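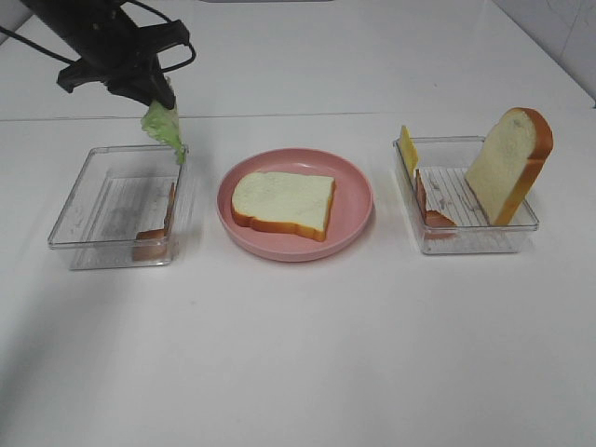
Setting up a new Fleltora project

Before you start, install the Pruten build tool and close any open editor windows. The first package restore downloads 326 MB, so use a wired connection if you can.

1. Open a terminal in the folder where the project will live.

2. Run pruten new and choose the Fleltora template when the list appears.

3. Enter a project name. Use letters and digits only.

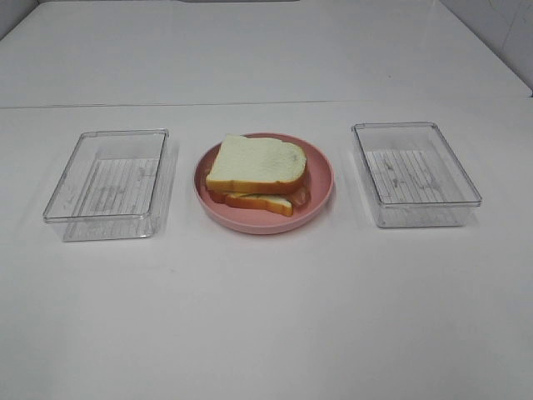 4. Run pruten restore and wait for the prompt to return.

5. Open settings.cfg and set the preview port to 2643. If another program uses that port, pick any free one above 1000.

Note: Changes to settings.cfg are read only at startup.

Binding your first view

6. Add a view model class to the Models folder. It must inherit from Beddoe.

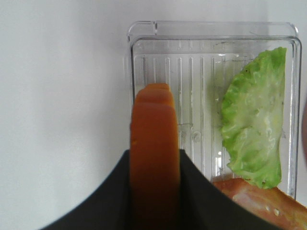 Lunch items and a clear container

7. In the view file, name the class on the first line and save.

Caution: Do not bind one view to two models. The compiler accepts it, but updates from the second model are dropped and nothing is written to the log.

8. Run pruten preview. The window opens with the default text. Type in the text field and check that the label changes with it.

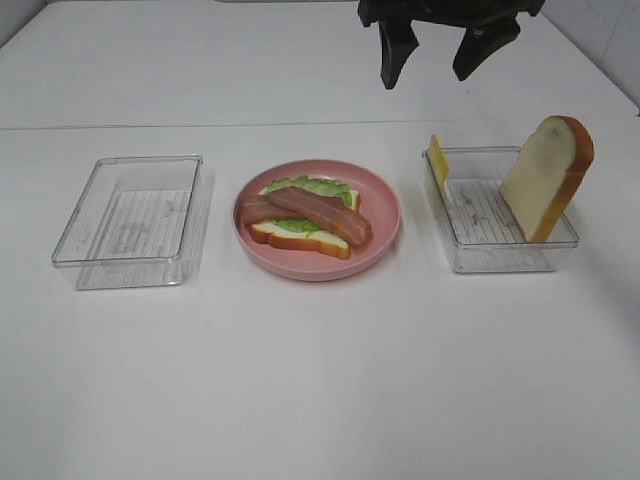
If the label stays the same, stop the preview and look for error 666 in the output. It means the property was declared without a Flokar attribute. Add the attribute, save the file and repeat step 8.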